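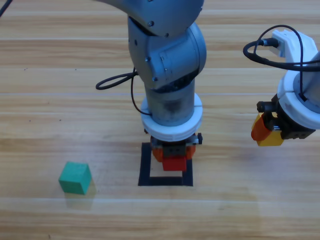 *Red, yellow and teal-green cubes at a light wooden tabletop.*

# Booking a Shared Room at the Lenuveck Center

Last revised 17/02/2021

These steps apply to residents and registered groups who wish to reserve a shared room. Requests for the main hall are handled separately by Chunhua Zeng at extension 449.

## Before you apply

Have your group's registration number ready. Confirm how many people will attend. The Jaruscombe Room seats 17.

## Submitting a request

1. Collect Form 5 from the front desk or ask for a copy by mail.
2. Enter the date, start time and end time. Include the time needed to set up and clean.
3. List any furniture you require. Tables may not be moved between floors.
4. Sign the form and return it to the front desk.

Requests for July are accepted from the first working day of May.

## After approval

You will receive a written notice with a booking number. Bring the notice with you and show it when collecting the key. Keys must be returned on the same day.

To change or cancel a booking, write to Dinesh Rathore, Room Bookings, P.O. Box 1587, and quote the booking number. Changes made by telephone cannot be accepted. Fees are refunded in full when notice of cancellation arrives at least five working days ahead.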